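Print this article
E-mail this article

The lunchbox problem

How a group in Woltau is teaching robots with nothing fancier than a pair of hands and a lot of patience

Elmarie Magagula has opened more lunchboxes this year than a primary school teacher on excursion day. She has opened them left-handed and right-handed, sitting and standing, in the flat light of early morning and again at half past four when the sun comes in sideways, and she'll tell you cheerfully that she still has favourites.

It's all in service of a question that sounds too small for a research program (I thought so too, on the train out). If you want a robot with two arms to handle the ordinary stuff of a kitchen, do you really need to have the robot there while you teach it? The usual way is to drive the arms by remote control, slowly, with somebody swearing under their breath at the controls. Magagula's group at Plekier has gone the other way. A person picks up a gripper in each hand, does the job the way a person would, and the cameras riding on the grippers record everything that happens in front of the fingers. The arms come into it much later, when there's something worth showing them.

I spent most of a day watching, and the first thing that struck me was how sociable it is. People drift past on their way to the benches, someone stops to ask about lunch, and in the middle of it a colleague is concentrating on a plastic tub as though it were a chess position. The yellow tips of the fingers are what your eye follows, and after an hour or so you stop noticing the hands behind them at all!

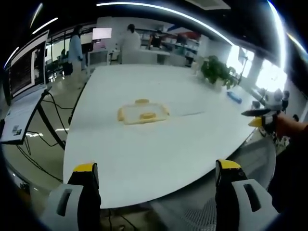
Lids are horrible, Magagula told me, and she said it with real affection. A cup is a cup wherever you grab it, but a lid has to be held down and pulled up at the same moment, and the two hands have to agree about when. That agreement is what the group is after. Their method, which they call Undden, takes the recordings from both grippers and lines them up in time, then learns a single plan for the pair, so neither hand is left guessing what its partner is up to.

The result that has people talking in the tea room came out in January. The group collected 260 demonstrations of container handling and threw out the ones where the tracking had wandered, leaving 248 for training. When the learned program was put onto a pair of real arms, it finished the job in 75 per cent of its trials. The earlier version, which treated the left and right hands as separate students, had come home with a mere 9 per cent, and there was apparently a fairly gloomy morning tea over that one.

I should say that 75 per cent is still a long way from anything you'd want in your own kitchen, and the failures are worth hearing about. The arms are good at the approach and good at the first grip. Where they come unstuck is the recovery, when a tub has skidded or tipped and a person would simply nudge it back with a knuckle without giving it a moment's thought. Clear plastic makes it harder again, as anybody who has hunted for a drinking glass in a sink full of suds will appreciate. The camera sees the table straight through the thing it's supposed to be picking up.

So a good part of the current work, a follow-on project named Chauke, is given over to awkward beginnings. Tubs start out upside down, or on their sides, or shoved too near the edge, and the person with the grippers has to sort it out from there. It's slower going and a bit less satisfying to do, and the recordings are longer and messier, full of second tries that the older method would have thrown away.
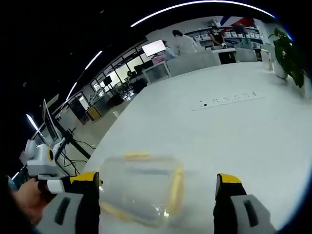
Keep the fumbles in, was Magagula's advice when I asked what she'd say to another lab starting out, and don't let your neatest person do all the recording. She had noticed that very tidy demonstrations taught the arms very tidy habits, and those fell to bits the first time something slid. The group now shares the job around as widely as it can, including people from other benches with twenty minutes to spare and no particular gift for it.

I had a go myself, naturally. The grippers are odd for the first little while, rather like eating with someone else's cutlery, and my wrists wanted to do all the things that the fingers on the end couldn't follow. I did get hold of a tub in the end, and dropped it, and got hold of it again, and was told very kindly that the drop was the useful bit.

The next round will bring in softer things, beginning with bread bags and tea towels, and the group hopes to have the arms trying them by the end of winter. Magagula is looking forward to the bread bags. She is not so sure about the tea towels.

Print this article
E-mail this article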